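Grirkitz G5 Dish Handling Gripper

Home > Catering and canteens > Handling > Grirkitz G5

Two-finger gripper for bowls, plates and small stacks
Order code: G5-208
Supplied by Stutent
Page updated 7 Jun 2024

Overview

The Grirkitz G5 is a two-finger gripper for picking up, moving and putting down crockery. It is meant for staff kitchens, canteens and care homes where clean dishes have to be sorted and put away several times a day. It comes in two versions. The hand-held version is used by a member of staff. The arm version bolts to a robot arm on a bench or trolley. The fingers and pads are the same on both, so a grip that has been worked out by hand can be carried over to the arm without changing parts.

Most of our customers start with the hand-held version. The people who already do the work use it on their own crockery, at their own worktop, and those movements are recorded and used to set up the arm. No programming is asked of kitchen staff.

What it handles

Bowls, singly or nested in twos
Side plates and dinner plates, held at the rim
Mugs and beakers without a handle in the way
Lidded tubs up to 900 g

Knives, forks and spoons need the cutlery pads, sold separately. The G5 should not be used for sharp knives, stemmed glasses or pans that have just come off the heat.

How the grip works

Each finger has a ribbed pad carried on pivoting arms. The pads close on opposite sides of the dish and stop when the set force is reached. With nested bowls, set one finger to the rim and the other to the foot of the lower bowl. Gripping by the rim of the top bowl alone will leave the lower one behind.
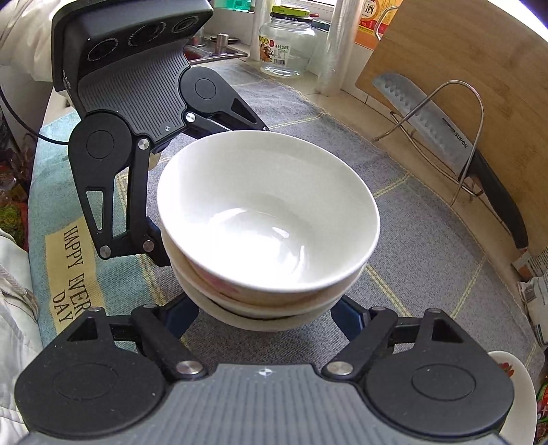
Two white bowls held together, rim to foot, over a kitchen table.

Crockery does not have to match. Bowls from different sets will usually nest well enough to be moved together, but a stack that rocks when pressed with a finger should be split and moved one at a time. Chipped rims should be taken out of use before loading, as the pads will not detect them.

What changes for staff

The arm version takes over the putting away. It does not scrape, rinse or load the washer, and it does not decide whether a dish is clean. Those jobs stay with people, and anyone planning shifts should allow for them.

At the Tullelach site, the staff kitchen has used the G5 since March. Jasmina Vidmar runs the kitchen there and gave us these notes for other buyers:

"We had 33 dish runs a week and two people on each. Now there is one person on the run and the other has moved to prep, which is what they had been asking for. Hours have stayed the same. The first fortnight was slower than doing it by hand and I would tell people to plan for that. We also had to agree where things live. Before, everyone had their own idea of which shelf the soup bowls went on."

The lifting has changed as well. At Tullelach the low shelves are now filled by the arm, and staff work mainly at counter height. Reaching behind the arm while it is moving is not allowed, so anything wanted from those shelves in the middle of a run has to wait or the run has to be paused. The pause button is on the front of the trolley and anyone may press it.

We suggest talking to kitchen staff before ordering. Bujar Kos, who handles installations at Stutent, will visit for half a day, watch a normal shift and say which parts of it the gripper would suit. In some small kitchens the answer is none of it, and he will say so.

Recording with the hand-held version

Hold the gripper so that both pads can be seen. Close on the dish, lift, move and put down at a normal working pace. Leave the worktop as it usually is. A cleared table gives recordings that are of little use in a working kitchen. Five sessions are enough for most sets of crockery.

Recordings show the worktop and may catch sleeves and hands. Tell staff before a session starts, and let them know who will keep the files and for how long. Anyone who would prefer not to take part can be left off the rota for recording.

Cleaning and care

Pads lift off without tools. Wash them by hand in warm soapy water and let them dry before refitting. Wipe the finger arms and pivots with a damp cloth. Do not put the body under a tap. Check the pivots for play once a month and replace the pads when the ribs have worn smooth.

In the box

Gripper body with two fingers fitted
One spare pair of pads
Cable and charger
Printed guide

Spares and extras

Pads, pair: G5-P
Cutlery pads, pair: G5-C
Trolley plate for Atanasov arms: G5-T

Prices are given on request. Hire by the month is available for the hand-held version.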